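How to Sort Out a Hopeless Hardware Drawer (and Keep It Sorted)

6 min read

June — by the Drustcombe Home Notebook
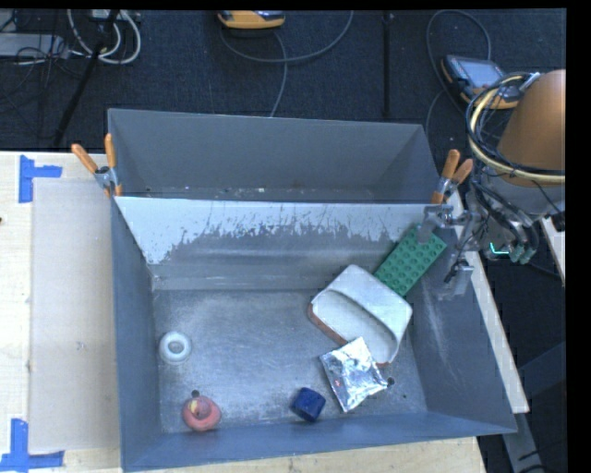

Chmielewska wrote in to say that she had sorted her screws and odds and ends three times in as many years, and that every time the whole lot had drifted back into one big heap by winter. Was there any point in trying again, she wondered, or should she tip it all out and start over at the store?

I do think there's a point, and I have a soft spot for the question because I lived that way myself for years. When we moved into the house on Forngate, I brought along a heavy box of hardware that had already survived two earlier moves, and I'd guess half of it belonged to furniture we no longer owned. I could never find a wall anchor when I wanted one, so I bought another packet, and the leftovers went in the box too. You can see where that leads!

What finally worked for me was sorting a lot less carefully than I thought I should. So this is the slow, forgiving way of doing it, and you can stop halfway and still be better off than when you began.

What you'll need

An old bedsheet in a light color. A handful of shallow containers (jar lids, baking pans, whatever you have). A magnet, if there's one on the fridge you can borrow. Masking tape and a marker. A trash bag. A cup of coffee, set well away from the sheet — ask me how I know.

Step 1: Set a timer

Give yourself 90 minutes for the first round and quit when it rings, even if you're enjoying yourself. The mistake I made the first few times was starting after supper and ending up at midnight with everything spread over the floor and no patience left to put it away.

Step 2: Spread it out and pull the trash

Pour the drawer out onto the sheet a little at a time. Before you sort anything, take out what is plainly no good: bent nails, stripped screws, crumbled anchors, dried-up tubes of glue, and those little furniture wrenches (keep two or three of different sizes and let the rest go). Dead batteries go in their own bag for the recycling drop-off, please, and mind your fingers around loose blades.

Step 3: Sort by job

Most people start by size, and I really would hold off on that. Make big, easy groups first. Mine are hanging things on walls, fixing wood, plumbing bits, electrical bits, and picture hooks, which I use so often that they get a spot of their own. The magnet is handy for picking steel out of a pile of plastic.

If you can't decide on something within a few seconds, put it in a lid marked MAYBE and keep moving.

Step 4: Split only the groups that need it

Once you have your big groups, look at the fullest one and divide that into long and short. That may be all you need. I know a workshop called Stendudstead that keeps 3,000 screws in labeled drawers down to the exact length, and it's a lovely thing to look at, but they reach for them all day long and I reach for mine twice a month.

A fair rule is to give a group its own container when you have more than 20 of something. Otherwise it can share.

Step 5: Label before you put anything away

Tape on the front, never on the lid, as lids have a way of swapping places. Write what you'd say out loud when you're looking for it. One of mine reads "the thing for curtain rods" and it has never once failed me.

Step 6: Leave a landing spot

This is the part Chmielewska was missing, I suspect. Keep one open dish near the drawer for whatever comes out of your pockets, and empty it when it fills up. It takes me 60 seconds, usually while the kettle is on.

As for the MAYBE lid, tape it shut, write the month on it, and put it on a high shelf. If you haven't gone looking for it by the same month next year, pass the contents along to someone with a bigger workshop than yours.

Contact | Copyright Drustcombe Home Notebook | Back to top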